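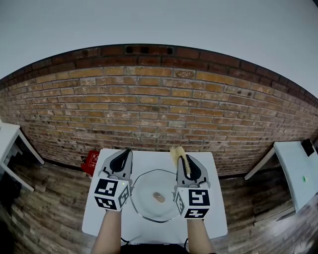 Away meets are the ones that worry me, so before the Plustham bus leaves I like to walk the whole list with our swimmers' snack bags, kickboards and paperwork, slow as that may seem to the students waiting in the parking lot. Food comes first. One little bite on a clear glass plate, set out on a small white table by a brick wall, won't get a freshman through the 300 relay warmup, so please pack more than you think you need!

Checked November 19, 2022, by Bríd Fahy

Snacks and water: OK. Kanyarat Phuthong brought extra bananas, bless her.

Allergy cards: OK, all in the front pocket of the team binder.

First aid kit: needs work. The cold packs are past date and the tape is nearly gone (I know, I said the same in February).

Bus seat belts: row 6 sticks. Colm Mac Mathúna has told the driver.

Starting blocks: lane 2 has a loose grip pad. Do not use until Diarmuid has signed it off.

Emergency contacts: two forms missing. Saoirse Dolan is calling home tonight.

Pool deck drains: clear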